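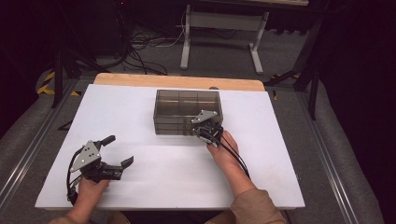 Written by Florence Lapointe, with corrections from Trevor Arsenault
Rosstead Owner's Guide — Section 4: Setting up your divided box

Welcome to Section 4! If you have worked through the earlier sections you will already have your table standing level and your work board out of its wrapping, and now we come to the part that most people have been looking forward to, which is getting the small things off the table and into a home of their own. The divided box is a simple thing and you may well feel you can manage without instructions. Perhaps you can, but do have a read through first, as there are one or two points about the dividers that catch people out (they caught me out, and I had the drawings in front of me).

4.1 Before you begin

You will need the box, its dividers, the white board, a soft cloth and a bowl of lukewarm water with a small squirt of washing-up liquid in it. Give yourself a clear half hour and a comfortable chair. It is much nicer work in daylight, as clear dividers are easy to mislay against a pale surface once the lamps are on.

Note: If you bought your box second-hand and it came without dividers, the replacement set is part number 806. Please don't be tempted to cut your own from picture glass or thin card. Glass is dangerous and card goes soft at the first drip.

4.2 Laying the board

1. Wipe the tabletop and let it dry completely. Crumbs trapped underneath will make the board rock, and you will be forever pressing down one corner with your elbow.

2. Lay the white board flat on the table, matte side up. It is meant to be a little smaller than the tabletop, so expect to see wood along the far edge.

3. Slide it gently until it sits straight. Go by the far edge of the table and let the near edge look after itself.

4. Press each corner in turn. If one lifts, take the board up, wipe beneath it again and start over.

Note: The surface will pick up faint smudges and scuffs with ordinary use. A damp cloth shifts most of them, and the ones that stay do no harm at all. Ravinder Pelletier, who looks after our spare parts, has a board at home so well worn that he refuses to part with it, and it works every bit as well as a new one.

Caution: Never use scouring powder or a kitchen scourer on the board. Once the matte finish has been rubbed away in one place it will shine there for good.

4.3 Washing and drying the box

1. Take out any loose dividers and set them on a folded towel.

2. Wash the box in the lukewarm water with your soft cloth, paying attention to the inside corners, where dust from the packing likes to settle.

3. Rinse, turn the box upside down on the towel and leave it to drain. A final polish with a dry cloth brings up the smoky tint beautifully.

4. Wash the dividers one at a time, holding them by their edges.

Caution: Keep the water below 70 degrees, and keep the box out of the dishwasher altogether. Hot water can bend the walls very slightly, and a very slight bend is all it takes to stop the dividers going home.

4.4 Fitting the dividers

1. Stand the box on the board with the open side up and a long side facing you.

2. Fit the long divider first, lowering it evenly at both ends. If one end goes down ahead of the other it will jam, so ease it back up and try again. There is no prize for forcing it.

3. Lower the 2 short dividers across it, matching slot to slot. You should now have six compartments, three across and two deep.

4. Run a fingertip along the tops. They should feel level with one another all the way along. 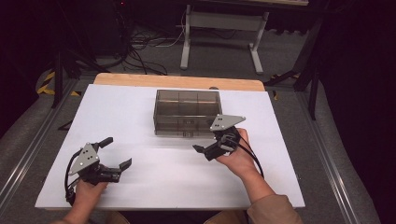 5. Once you are happy with the dividers, set the box towards the back of the board, near the middle, leaving yourself plenty of clear white surface in front for sorting. People do like to pull it close at first, and then find they have nowhere to put anything down.

6. Check that you can reach into the back row of compartments without leaning. If you can't, bring the box forward a little at a time until it suits you. Your arms are the only measure that matters.

Note: To shift the box a short way, hold it low down and slide it. A front corner is a good place to steady it with one hand while you straighten it with the other.

4.5 Deciding what goes where

This is the pleasant part, and I would urge you not to rush it. Tip your bits and pieces out on the board a handful at a time and let them tell you what they are. Sylvie Nguyen keeps hers for sewing, with buttons in the front row and hooks, press studs and bobbins behind, and she had to move everything round twice before she was satisfied. My own has stamps, drawing pins, rubber bands, keys that fit nothing, and two compartments of paper clips, which I can't defend but do use.

1. Put the things you reach for most in the front row.

2. Put heavier things towards the middle, so that the box stays steady when you lift it.

3. Leave one compartment free for the first month or so. Something will turn up wanting it.

4. Fill each compartment only to just below the tops of the dividers. Anything heaped higher will wander into next door.

Caution: Do not load the box with more than 200 grams in any one compartment. Please keep small items such as buttons and batteries well away from young children, remembering that the box has an open top.

4.6 Carrying and putting away

1. Lift the box with a hand at each end, keeping it level.

2. Never lift it by a divider. They are there to separate and won't take the weight.

3. If you need the table for supper, move the box first and the board second. Stand the board on its long edge behind a cupboard or down the side of a bookcase, where it won't bow.

4. Keep both out of strong sun. A windowsill is fine in November but rather too fierce in summer.

4.7 If something isn't right

The box rocks. Look underneath for a stray crumb or pin, then check the board as in 4.2.

A divider stands proud. It has probably gone in at a slant. Empty the compartments on either side, lift it straight out and lower it again.

The tint looks cloudy. Soap film, nearly always. Rinse once more in clean water and dry straight away.

A divider has cracked. Stop using it and write to us for a new one, quoting the part number in 4.1. Put your name and address on the back of the card as well as the envelope, please, as Ravinder opens a good many of these at once and they do get separated.

Section 5 covers the matching lid and how to label it.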